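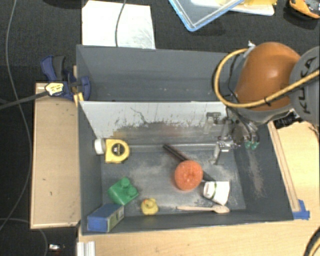
Budget for the bin before you budget for the arm, Jeanie Gunn told us when we started putting this kit together, and then go back and budget for the bin again. We've taken that to heart!

Skolden Two-Sided Picking Bin Kit
by Nevton

The arm gets all the attention in a purchase plan, and fair enough, it's the big number. But the bin is where your gripper spends its whole day, and a good one makes every hour of testing more useful. The Skolden is a large open gray bin with a divider running lengthwise, so you can fill one compartment, leave the other empty and move things across. When the first side is cleared, turn the job around and go back the other way. Simple, and we love it.

What's in the kit
Skolden bin with divider
Two spare divider panels
Two bar clamps for the bin walls
Aller starter set, 41 mixed household and workshop items
Printed planning sheet

Price: $1,553
Extra divider panel: $53
Ships from stock. Next production run: October

Planning your spend
Most first-time buyers come to us with an arm already picked out and $4,000 left for everything that isn't the arm or the gripper. That's workable. The kit leaves you room for a decent table, clamps for the cables and a second set of objects, which you'll want sooner than you think.

Do put divider panels on the yearly list. Fingers reach in right beside that panel all day long, and it gets scuffed and scratched. The panels lift out and drop in without tools, so a swap takes less time than making coffee.

Picking objects
Go for variety! A tape measure, a rubber duck and a wooden spoon ask very different things of the same two fingers — round, flat, thin, heavy at one end. The Aller set covers a good spread, and adding whatever your own shop handles is half the fun. Boxes that lean into a corner are a great test, and so is anything round lying on top of something long.

Before you order
Measure your table and check that the arm can reach all four corners of both compartments with the gripper pointing down. Add the gripper's length to your drawing. Leave slack for the cable loop where it swings over the bin wall.

Not sure about the fit? Send a sketch to Parvathi Mudaliar at the Nevton parts desk. Pencil is fine — she'll mark it up and send it back with a quote.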